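Kenta Chiba
July 4, 2021

1/ Instrument tray setup, the way I teach it to new staff at Divusdale. Start with the blue cloth. Open it out on the counter and smooth the creases from the middle.

2/ The metal tray goes at the far left corner. Scissor-style instruments wait on the cloth below it, finger rings toward you.

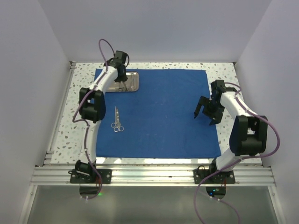
3/ Move them over one at a time. Hold by the shafts and lay each one flat.

4/ Check the hinges before you cover the tray. Fumiko Kuroda sent 2 back in December for stiff joints.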